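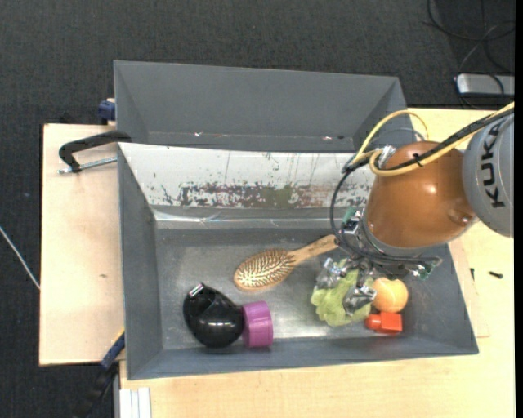
Ticket 116 -- Pick cell drops out mid-cycle, bin to bin
Project: Cateva (shared workshop, back bench)
Status: closed, one item still open
Opened: December

Problem

Arm picks from the front bin and places into the rear bin. After a while the cycle stops with "grip not confirmed" while the arm is over the front bin. No crash, no joint fault on the controller. Clearing the message and restarting gets a few more picks, then the same thing again. Logged 1028 attempts before opening this ticket. The stops don't line up with any one item.

Setup

KUKA arm, two-finger gripper, two gray bins on the wood bench top, clamps on the left side. Mixed items in the front bin: hairbrush, orange ball, the green leafy thing, the red-orange plastic piece, a few others. Gripper I/O goes through a Vuvident breakout board. Pick planning runs on the bench PC with the Clodent package, stock settings except speed.

Log

1. Checked the bins first. If the front bin creeps, every pick height near the wall is off. Put tape marks on the bench and ran for an hour. No movement against the tape. Snugged the clamps anyway.

2. Swapped the item mix. Took out the hairbrush, which is the awkward one (fingers tend to land on the handle end and it swings). Fault still came back, so the brush went back in.

3. Dropped arm speed to half. Stops got less frequent but did not go away. This pointed at the cabling more than the planner.

4. Jogged the wrist by hand through its full range with the I/O page open. The grip sensor input flickered when the wrist rotated past a certain angle toward the front left corner of the bin. Repeatable. Same spot every time.

5. Traced the black cable that hangs down the side of the wrist. Unplugged it at the tool end and found the connector latch wasn't catching. It would sit in place and look fine, then back out slightly when the slack got used up.

6. Replaced the connector and gave the cable a longer loop. Watched it at both ends of travel -- no pull at the plug.

7. Raised the debounce on the grip input from 2 ms to 20 ms. Probably not needed after step 6, but left it in.

8. Full speed again, 1000 cycles on Saturday, no "grip not confirmed" stops. Two missed picks on the ball, both retried fine.

Cause

Bad latch on the tool-side connector, made worse by short slack in the cable.

Still open

Pick height close to the walls is set by hand and is a little low. The fingers touch the wall on some approaches. Moving this to its own ticket. Until that's done please keep items away from the front wall if you're resetting the bin between runs.

If you use the cell: don't re-route the wrist cable or add ties to it. The spare connector is in the drawer marked Coetzee.

Comments (4)

benchrat_s
Had the same latch problem on a smaller arm. Mine only showed up when the room was cold, took me weeks. Did you crimp the new one or buy a made-up lead?

> author
> Crimped. Second try, the first one had a pin not seated.

tallowby
Would put the debounce back to 2. If the latch goes again you want to see it early, and 20 will hide it for a while.

> author
> Fair point. I'll set it back when I do the wall height ticket.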